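Steltonberg and District Forum > Getting About > Buses
Thread: New 73 timetable, getting to Tridby for an 8 o'clock start

larchway
25 September 2020
The new timetable for the 73 starts in October and I have only just looked at it properly. I live at the top end of Steltonberg and started at Hivix in Tridby in the summer. I have been getting the 73 from the market square, changing at Farquharson Cross, and getting in with time to make a tea.

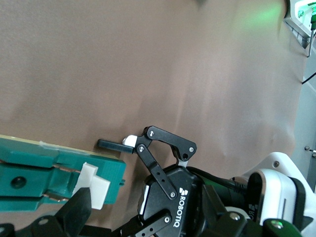
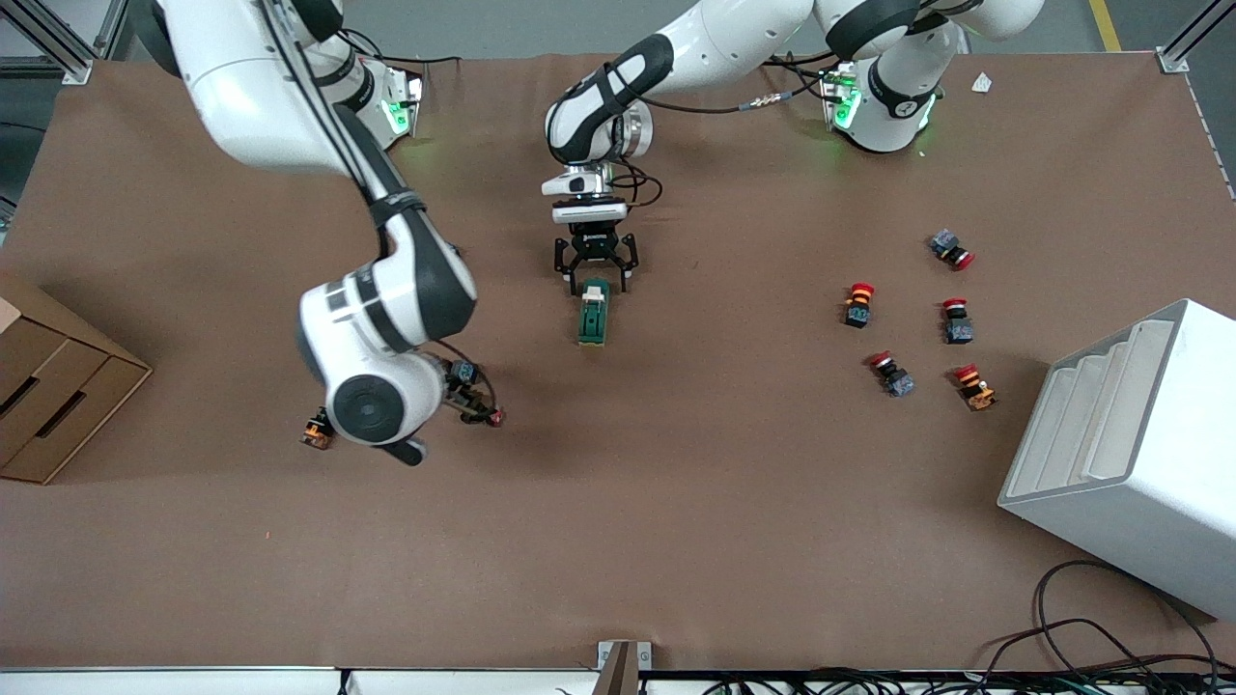
Work, Tridby. Brown surface in both.

From October the early 73 leaves later and reaches Farquharson Cross after the 61 has gone. The next 61 would get me in late every day. If I go for the bus before that one I would leave home in the dark and the whole trip comes to 80 minutes, most of it standing at the Cross. It is a twenty-five minute drive.

I don't drive at the moment. Is anyone else on here affected, and has anyone found a way round it?

ploughlane
Affected, yes. I get off one stop before Tridby so I have the same problem with the connection. I rang the bus company and was told the 73 was moved to fit in with the school run at the Steltonberg end. The person on the phone didn't seem to know that people change on to the 61.

oldtollhouse
They do know. It was in the consultation. I filled in the form and I said on it that the two buses should meet.

ploughlane
What consultation? I never saw one.

oldtollhouse
There was a notice in the library and one on the shelter at the Cross.

ploughlane
The library has had odd hours for months and the shelter at the Cross has no light in it. I am there before it gets light half the year.

Mrs_Pickle
Can you get the train, larchway? Steltonberg to Tridby Road, then walk. I used to do it years ago when I had a job on the trading estate.

larchway
I looked at the train. It's a good time from Steltonberg but Tridby Road is a long way out of Tridby, and the walk is along the main road with no pavement for the first part. Fine in June, not so good in October. It's also a fair bit dearer than the bus unless you buy a season ticket.

Mrs_Pickle
There used to be a path from the station across the fields, past the pumping station. It came out behind the church.

gravelpit
Still there. It was under water for most of last winter though, and the stile at the church end is broken. I wouldn't want to do it in work shoes. Wellies in a bag is the answer if you're set on the train.

fourthgear
Have you asked work about starting at half past? We had the same trouble at my place when the 61 was cut back and they moved three of us to a later start. You lose the half hour at the other end but you'd be doing that anyway by the sound of it.

larchway
I haven't asked yet. I'm still fairly new and I didn't want it to be the first thing I asked for. I will if nothing else turns up.

fourthgear
Ask. Take the new timetable in with you so they can see it for themselves. It's a lot easier in September than it will be after you've been late for a week.

oldtollhouse
With respect I don't agree with that. If every employer just shifts its hours to suit the buses, the bus company never hears about it. The thing to do is write in, all of you, and copy in the county councillor. When the 61 lost its evening bus we got it back by writing.

fourthgear
We got it back after a year and a half. larchway needs to be at work on Monday week.

oldtollhouse
You can do both.

fourthgear
Fair enough.

gravelpit
Bike to the Cross? It's downhill nearly all the way from Steltonberg if you go by the reservoir road, and you'd easily be there for the 61. There are racks outside the chapel. You'd have the hill on the way home, but you aren't on a clock then.

ploughlane
I wouldn't leave a bike outside the chapel. I had a wheel taken there in the spring. The front one, quick release, so partly my own fault.

gravelpit
I've left mine there for three years and never had any bother. It's an old heap, mind. And I lock the wheel to the frame with a cable as well as the main lock.

larchway
I do have a bike, it just needs brake blocks and probably a tyre. What's the reservoir road like for traffic at that time?

gravelpit
Quiet. A few vans, and the milk tanker, which you can hear coming. The surface is poor past the second gate and there's a drain cover on the bend that is slippery when it's wet - keep to the middle there if nothing is behind you. Get a decent front light, there are no street lamps until you reach the Cross.

Mrs_Pickle
I would not cycle that road in the dark. My sister lives on it and people come down there far too fast. Please wear something bright if you do.

gravelpit
They come down fast on a Saturday. At half six in the morning there's hardly anyone.

Mrs_Pickle
She has lived there a long time and she says mornings too.

saltmarsh
Just to add another option, there is a lift share board on the county website. It's not well laid out but if you put in both postcodes it does work. I found a lift to Tridby on it two winters ago and we split the petrol. I don't know how many people are using it this year, with everything as it is. You'd want the windows down and masks on, I suppose.

larchway
Thanks saltmarsh, I didn't know about that. I'll have a look, though I'm not sure about sitting in a car with somebody I don't know just now.

saltmarsh
Understood. Worth putting your name down anyway.

ploughlane
Going back to the timetable. I've been through the PDF again and there's a footnote on the early 73 marked with a small b. It says schooldays only. So in half term the bus goes back to the old time, and you could make the 61. That makes it even dafter, if they can run it at the old time then.

oldtollhouse
That is exactly what should go in the letter. If anybody wants to send me the footnote wording I will put a draft up on here over the weekend. Keep it polite please, we had one last time that wasn't and it did us no good.

ploughlane
Will send it tonight.

larchway
Thank you both. I've emailed my manager to ask about half past eight and I'm taking the bike in for the brake blocks tomorrow. Does the shop by the bridge still open on Saturdays?

gravelpit
Mornings only. Get there before eleven, the queue is outside at the moment and they stop taking repairs once the rack is full.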